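Setting the Table: How Share Houses in Barham Decide Who Eats Together
Final report, Everyday Life Research Project

Why I chose this topic

When I moved out of home I was surprised by how quickly I stopped sitting down for dinner. At my parents' place there was a table, there was a time, and if you were late you heard about it. In my first share house there was a couch, a microwave and five people with five different timetables. I started wondering whether that was just us or whether it was the same all over Barham, and that question eventually grew into this project, with a good deal of patient help from my tutorial group along the way.

I also wanted to look at something small and ordinary. A lot of the reading for this unit dealt with the big changes in a person's life, and I found myself drawn instead to the bit at the end of the day when somebody says "has anyone eaten?"

What I did

I put together a short survey and left the link on the noticeboards at the laundromat, the library and the Wastar grocery on the main street, whose staff were very kind about it. I had hoped for 200 replies. I received 159, and I was thrilled with that, as the survey was open for most of June and ran straight into exams.

After the survey I visited 13 households for a longer chat, usually in the early evening so that I could see dinner happening or not happening. I kept handwritten notes and typed them up the same night while my memory was fresh. People fed me far more often than I expected, and I would like to thank them all for it.

What the table is for

The first thing I learned is that having a table does not mean eating at it. Tables in the houses I visited held laptops, bike parts, mail for tenants who had moved out years ago, and in one case a very large jigsaw that had been under way since summer. One tenant told me that clearing it all off was "more work than the cooking", and I heard some version of that in nearly every kitchen.

The second thing is that a cloth makes a difference. I did not have a question about this in the survey and I wish I had. Several people brought it up on their own, saying that once a cloth went down the table stopped being a desk and started being a place for dinner. It didn't need to be a nice one. A plain cream weave with fringed edges does the job, even with a few odds and ends still sitting on it.

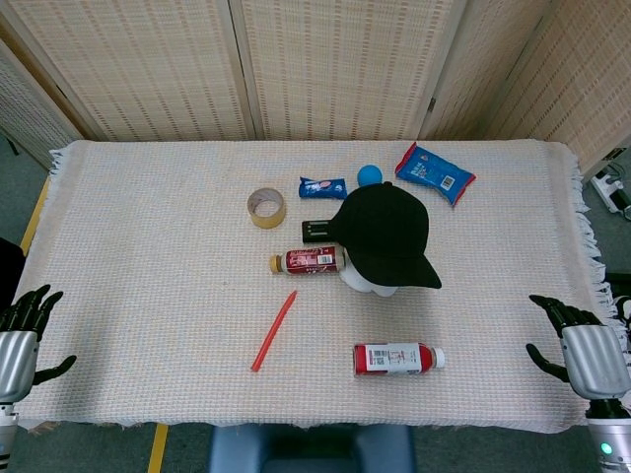

Who cooks and who washes up

Most households began with a roster and most had given it up. What took its place was usually a loose understanding that whoever cooked did not wash up, and this seemed to work well as long as there was more than one willing cook. In 4 of the houses a single person did nearly all the cooking. Two of those cooks told me they loved it, one said she was tired, and one laughed and changed the subject.

Shared groceries were a touchier matter. Oil, rice and onions were nearly always common property, while cheese was nearly always private — I was shown more than one block with a name written on it.

What I would do differently

I would visit each house twice. One evening is a thin slice of a household, and I suspect a few of them tidied up for me. I would also ask about breakfast, which I left out completely and which several people clearly wanted to talk about.

My own house has started eating together one night a week. So far it has mostly been pasta.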